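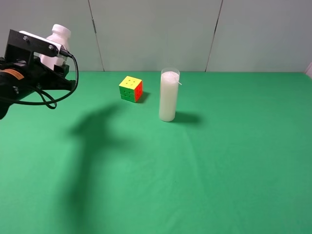 Where should a bottle live once it has been opened? On a surface you can see, standing up, with nothing in front of it.

I have held this view for years and it makes me unpopular in other people's kitchens. The usual belief is that a tidy house keeps its bottles behind doors. Under the sink, in the tall cupboard, on the high shelf in the bathroom. Visitors then see clear surfaces and the people who live there spend their mornings on their knees, moving six things to reach a seventh. I think this is the wrong way to run a home, and I think the plain white plastic bottle shows why better than any other object we own.

White plastic bottles are everywhere. Vitamins come in them, and so do bleach, hand cream, tablets for the dishwasher, drain cleaner, baby lotion and the stuff for descaling kettles. Put a dozen of them in a dark cupboard and they turn into one thing. You can't tell them apart by shape, and if the label is facing the back you can't tell them apart at all. I once spent the best part of an evening looking for a stain remover that was at the front of the shelf the whole time with its back to me.

Fadwa Hegazy, who ran the stockroom at Backlund when I worked there, had a rule about this. Every bottle faced forward and every bottle stood up. She did not care what order they were in. She said order was for people who had time, but a label you could read from the door was worth having at seven in the morning. We had 934 lines on those shelves and she could put her hand on any of them. The firm later brought in a system called Ledetti, with coloured bins and a printed map, and finding things took longer.

I took her rule home with me and it has done more for my kitchen than any set of baskets.

## Lying down is not storage

The second part of my case is about bottles on their sides. People lay them down to fit them in. A drawer is shallow, the bottle is tall, so over it goes. 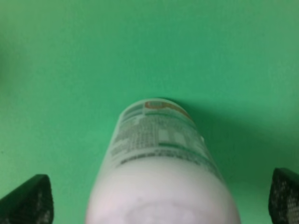 *A white bottle on its side, label up.*

A bottle lying down gives you its base first, and the base tells you nothing. The label wraps round and away, and the small print curves off with it. The small print matters. It has the dose, the warning, the part that says not to mix it with the other thing. To read it you have to pick the bottle up and turn it, and in practice people don't. They read the colours. They see a patch of orange, think "that's the one", and carry on. I have done this myself with a bottle of Vatent surface cleaner, which I took for the floor polish. The floor was sticky until January.

There is also the matter of leaks. A screw cap is good, but it is only as good as the last person who did it up. Stood upright, a badly closed bottle is harmless. On its side in a drawer, it has all night to find the tea towels.

So my advice is to give up the drawer. If a bottle doesn't fit standing, it is in the wrong place. Move it, or buy the smaller size.

I know the objection about small kitchens. Mine is small. The worktop beside the cooker is not wide and I still keep a row of bottles at the back of it, against the wall. What I gave up to make room was a bread bin and a stand for cookery books, and I have missed the bread bin twice.

The other objection is children, and that one I accept in full. Anything that could hurt a child goes up high and behind a catch, and medicines go there too, whatever I say about convenience. But it should still be standing up and facing out when you open the door. A locked cupboard is no excuse for a heap inside it.

## What about decanting?

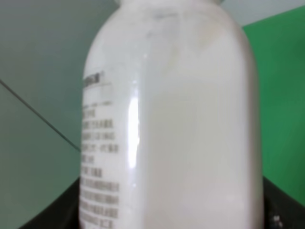 ## The case against matching bottles

A lot of advice now tells you to pour everything into a matching set. Uvier sells one, a 300 ml bottle in white with a blank panel for you to write on, and my sister has them all along her bath. They look very smart. They also look exactly the same as each other, so she has taken the one difficulty with white bottles and paid to have more of it. The ink on the panels has rubbed off in the steam. She now sniffs them.

The bottle a thing came in has its name on it, and the instructions, and usually a date or a batch number in case something goes wrong. When you decant, all that goes in the recycling. For hand soap I don't suppose it matters. For anything you swallow, or anything you would not want in your eye, I think it is a bad habit, and I wish the magazines would stop showing it as though it were good housekeeping.

If you must decant, do it with dry goods. Rice looks like rice.

For everything else, keep the ugly label. Turn it to the front. Wipe the bottle when you wipe the worktop, and when it is empty take it away the same day - a row of bottles only works if every one of them has something in it. I give mine a shake on Sunday evenings and write down what is low.

My sister says my kitchen looks like the back of a chemist's. It does, a bit. But she rang me last week from her bathroom to ask what colour conditioner usually is, and I was able to tell her to go and look at the one in the shop.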